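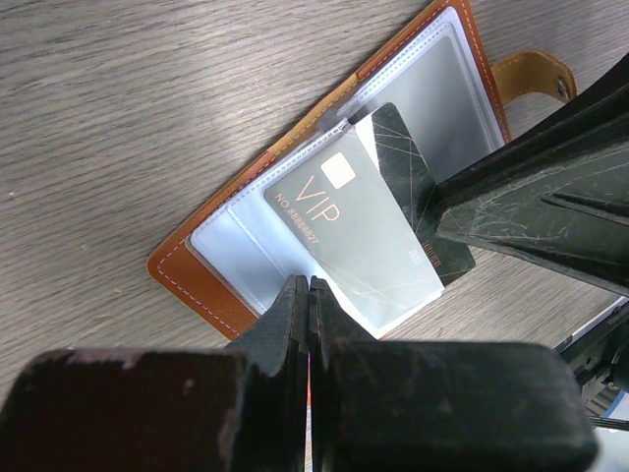
그림 1. 펼친 상태의 갈색 가죽 카드지갑. 투명 비닐 속지와 회색 카드, 여밈 스트랩.

피혁소품 구조론 강의노트
4주차: 카드지갑의 구조와 속지 결합
배포일 9/25/23

1. 부위 명칭
겉판: 지갑의 외면을 이루는 판. 펼치면 중심부를 경계로 두 면으로 나뉜다.
중심부(등): 접히는 구간. 그림 1에서는 양쪽의 짙은 테두리 사이에 더 밝은 황갈색 구간으로 보인다.
속지: 카드를 꽂는 투명 비닐 슬리브 묶음. 그림 1의 지갑은 중심부 양쪽에 한 묶음씩 있다.
여밈 스트랩: 한쪽 면에서 돌출된 띠. 끝부분에 금속 스냅을 단다.

2. 테두리 봉제
스티치 선은 가장자리 안쪽에 일정한 간격으로 둔다. 모서리가 둥근 경우 봉제선도 같은 곡률을 따라야 하며, 곡선 구간에서는 땀 길이를 줄인다. 그림 1 왼쪽 아래의 노출된 가죽 띠에서 분홍빛이 도는 흰 실이 둥근 모서리를 따라 도는 것을 확인할 것. 실 색이 가죽과 대비되면 땀 간격의 편차가 쉽게 드러난다. 실습용 실은 Shearer 규격표의 41번을 쓴다.

3. 비닐 속지
비닐 슬리브의 가장자리는 봉제 대신 열이나 고주파로 눌러 접합할 수 있다. 이때 점선 또는 파선 모양의 압착 무늬가 남는다. 접합 폭이 좁으면 카드 모서리가 닿는 지점부터 벌어진다. 접합 폭이 지나치게 넓으면 카드가 들어갈 유효 폭이 줄어든다.
중심부 부근의 비닐은 접힘이 집중되는 위치이다. 그림 1에서도 두 속지가 만나는 곳의 투명 비닐이 구겨져 있다. 설계 시 검토할 항목은 다음과 같다.
- 중심부 여유 폭
- 비닐 두께와 접힘 반경
- 속지 장수에 따른 총 두께

4. 카드 수납 치수
ID-1 규격 카드의 크기는 85.60 × 53.98 mm, 두께는 0.76 mm이다. 슬리브 내부 폭은 카드 폭에 여유를 더해 정한다. 여유가 크면 그림 1의 회색 카드처럼 기울어질 수 있고, 여유가 작으면 비닐과의 밀착으로 인출이 어려워진다. 카드 12장을 수납할 경우 카드만의 두께는 9.12 mm가 된다. 비닐과 가죽의 두께는 별도로 합산한다.

5. 여밈 스트랩
스트랩 길이는 카드를 모두 채운 상태의 두께를 기준으로 산출한다. 빈 지갑을 기준으로 재단하면 수납 후 스냅이 닿지 않는다. 스냅 중심과 스트랩 끝 사이에는 손가락으로 잡을 여유를 남긴다. 바깥쪽 가장자리의 봉제는 늘어남을 억제하는 역할을 한다.

6. 과제
(1) Histuton 실습 키트의 도면에서 중심부 폭을 측정하고, 카드 12장 수납 시의 두께와 비교하시오.
(2) 같은 도면의 스트랩 길이를 다시 계산하시오. 단위는 mm, 소수점 첫째 자리까지 표기한다.
(3) 반복 개폐 2,000회를 가정하고 비닐 속지에서 손상이 예상되는 위치를 도면에 표시하시오.
제출처: 438호 앞 과제함

참고자료: Staststead 피혁소품 제도집, 속지 및 여밈 편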